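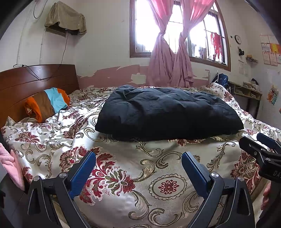 Figure 6. Wrist view, both jaws open, dark pillow at mid-bed, window behind.

6. Setting up visual tracking for soft-goods tasks

This section covers the tracking front end of Brikwood. Complete the time sync in section 5 before you start.

6.1 Load the session

1. Open the Emham console and select Sessions > Import.
2. Choose the session folder. Both gripper streams must be listed. If only one appears, check the stream names in the session file.
3. Set Lens model to Fisheye. The pinhole setting bends straight edges near the border and the pose solver will drift.
4. Click Index. Wait for the status line to read Ready.

6.2 Mask the tool

1. Open the first image and select Mask > Static.
2. Paint over the black housings and the lower frame of the gripper. Leave the blue finger pads unmasked – the jaw-width estimator reads them.
3. Turn on Mask > Dynamic for the second gripper and the operator's hand, which can enter from the side as at the upper right of Figure 6.

CAUTION: Do not extend the static mask above the pads. Contact detection fails without warning if the gap between the fingers is covered.

6.3 Tune feature selection

1. Set Max features to 533.
2. Set Exposure clamp to 200. Bright window panes otherwise take most of the feature budget.
3. Set Rigid weight to High. Anchor points should fall on fixed structure such as the headboard, the window bars or the edges of peeling paint.
4. Set Cloth weight to Low. Printed flowers on a comforter give strong corners, but they move with the fabric.

NOTE: Curtains and hanging clothes also count as cloth. If the segmenter labels them rigid, correct the label in one image and click Propagate.

6.4 Check the result

1. Run Solve > Preview.
2. Confirm that at least 11 anchors remain in every image.
3. Select the target object and check its outline. Low contrast on dark fabric can break the outline at wrinkles; raise Shadow gain one step and run the preview again.
4. Click Export to planner. The Grestaston planner reads the file on its next start.

If the preview stops with error 533-A, the index is out of date. Repeat step 4 of 6.1.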